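Folding tips I picked up from teaching a gripper to do laundry

I spend my working days on the Udstead project, where we collect folding demonstrations with hand-held grippers and train a robot arm on them. You learn a lot about your own bad habits that way! So these are laundry tips, by way of research.

Spread first, fold second. We compared 274 demos where the shirt was smoothed flat before the first fold with a batch where people just dived in (guilty). The policy trained on the flat ones dropped far fewer sleeves. I do it at home now and my T-shirts stack better.

Pinch the seam. Two fingers slide off plain jersey, but a shoulder seam gives them something to hold. Works for human fingers too – try it on a slippery blouse.

Keep the finished pile well away from where you're folding. Our worst runs were the ones where an elbow or a gripper caught the stack and the whole lot went over.

Knits go last. Bulky sweaters on the bottom of a pile are fine, but fold them when you have the whole bed free. 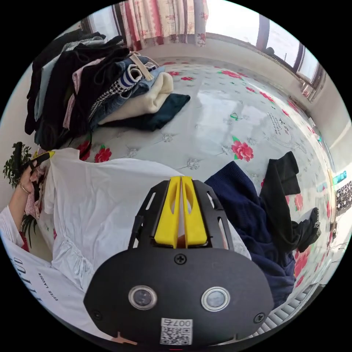 T-shirt spread out on the bed, folded pile over to the left.

We're up to nearly 3,450 folds now, and jeans are still a pain. I'm trying six new ways of starting them in September, so more on denim then.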